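Kitchen tips picked up at an open day

Skornetia opened its workshop to the public in October 2018 and I went along mostly for the sausage sizzle. They had a mock-up kitchen at the back with robot arms tidying a bench, and 42 of us stood behind a rope and watched. I came home with a page of notes, and most of them were to do with my own kitchen.

The staff who set up the benches have to think hard about where things sit, what colour they are and what can be grabbed. A person at home can get away with more, but the same habits save time.

Clear the bench before you wash up

The demonstrator did the rubbish first, then the dishes, then the wipe down. I had always done it in whatever order I came to things. Try wrappers and packets first, straight into the bin. They blow into the sink, stick to wet hands and end up over the plughole.

Crumpled foil wrappers are awkward because they spring back open. Flatten them on the bench, fold in thirds and tie in a loose knot. A knotted wrapper stays down in the bin and won't float out when you lift the lid.

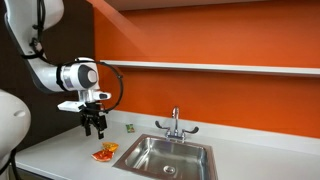

Wrappers on the bench beside the sink, with the gripper open above.

Leave a landing strip beside the sink

Keep one side of the sink clear at all times, about the width of a dinner plate. Things come out of the sink faster than you can put them away, and if there is nowhere to set them down you start stacking. At our place the kettle had to move to the other end. It took a week to stop reaching for it in the old spot.

Small flat things get lost

Sauce sachets, seed packets and tea bags lie flat and are hard to pick up, for machines and for anyone with sore hands. Slide the packet to the front edge of the bench so it overhangs a little, then take it from above and below. Stand spares on edge in an old loaf tin.

Plain benches are easier to clean

On a plain white bench you can see what you have missed. If yours is speckled, turn off the ceiling light and hold a torch low across it. Crumbs and dried drips throw a shadow.

Wiping down a steel sink

One of the staff told me they use Silix cloths on the sinks, dampened and wrung out hard. Wipe along the grain of the brushing, never in circles, and finish with a dry tea towel around the base of the tap where the water sits. I have been doing it since and the marks around the tap are down to one stubborn ring. Bicarb on an old toothbrush is next.

Keep cords up

Any cord near a sink should be clipped well clear of the water. Stick-on hooks from the hardware shop will do for a kettle or toaster lead. Put 6 along the wall and wipe the wall with metho first or they will drop off by March.

The next open day is at the Valdebenito shed, and entry is free. Take a jumper, as the concrete floor is cold. Parking is on the grass out the back.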